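Where does marble get its squiggly lines?

By Sudheer Suvarna
March 17, 2020

When I was small I had a chopping board made of marble to roll my pastry on (mostly I made jam tarts, and mostly I ate the jam first). It had a long brown line wandering across it and I was completely sure it was a river on a map. I gave it a name, the River Vornach, and I put towns along it with bits of leftover dough. Years later I learned what that line really was, and I think it's even better than a river!

So let's start at the very beginning, which is a warm sea, a very long time ago.

Lots of sea creatures have shells or hard little skeletons. Some are big enough to pick up on the beach and some are so tiny that you would need a microscope to see them. When the creatures die, their shells sink down to the sea bed and pile up. More land on top, and more on top of those, and the pile gets thicker and heavier until the bottom layers are squashed together into rock. We call that rock limestone. If you have ever found a fossil shell in a stone wall, there's a good chance the wall was limestone. 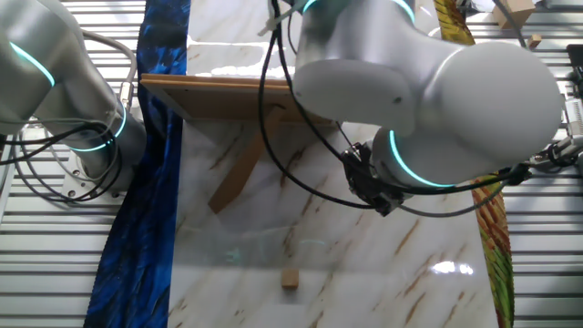

Now the ground we stand on isn't as still as it feels. The outside of the Earth is broken into huge pieces called plates, and they creep along very slowly, a few centimetres in a year. That's a bit like the speed your fingernails grow. Sometimes two plates push into each other, and the rock in between gets crumpled up and shoved down deep, where it is very hot and there is a terrific weight pressing on it from all sides.

What happens to limestone down there? It doesn't melt. People often think it does, and I thought so too, but melted rock makes a different family of rocks altogether. The limestone stays solid and changes a tiny bit at a time. It is made of a mineral called calcite, and in all that heat the little grains of calcite grow into bigger crystals that lock together like pieces of a jigsaw. The old shells usually disappear while this is going on. When it's finished, you have marble.

Rocks that have been changed like this are called metamorphic rocks. It's a long word, but you may know a cousin of it already — metamorphosis, when a caterpillar turns into a butterfly.

And the squiggles?

If limestone were perfectly pure, the marble would come out plain white. Most limestone isn't pure at all. When the shells were piling up, mud and sand and clay drifted in with them, and there were often bits of iron about as well. When the rock is squeezed and bent, those muddy layers get bent too, and they end up as streaks and swirls. We call them veins, the same word we use for the blue lines on the inside of your wrist.

Other veins start out as cracks. Water trickles into a crack carrying minerals with it, and it leaves some of them behind, and very slowly the crack fills up. So one piece of marble can have old muddy streaks and filled-in cracks crossing over each other.
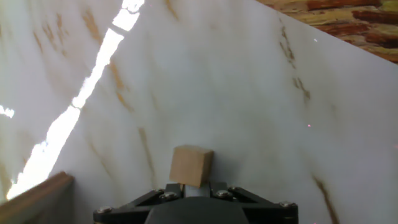
Thin golden and brown veins on a white marble pattern.

The colours are clues. Iron can make yellow, brown or red (it's the same sort of thing that makes a rusty bike go orange). Grey and black often come from carbon, which can be left over from things that were once alive. Green comes from a mineral called serpentine, among others. My River Vornach was brown, so I expect there was some iron in it.

Not everything that looks like marble came out of the ground, though. People like the pattern so much that they paint it on wood or print it on paper and plastic. My friend Jagadeesh Reddy has a biscuit tin with a marble lid and it is just a metal tin! If you spot a pattern at home, look for the very same squiggle turning up twice. A printed pattern can repeat, but a real vein never does it exactly.

Something to try

You can make a squashed-rock pattern with modelling clay. You need white and a little bit of brown.

Roll the white into three fat pancakes and the brown into two very thin ones. Stack them up, white, brown, white, brown, white. Push in from both sides until the stack wrinkles, fold it over, and squash it again. Then ask a grown-up to slice it through the middle.

I did mine with too much folding and it went the colour of weak tea, so stop sooner than you want to. Four folds was plenty for me. If you get a good squiggle, you could always give it a river's name.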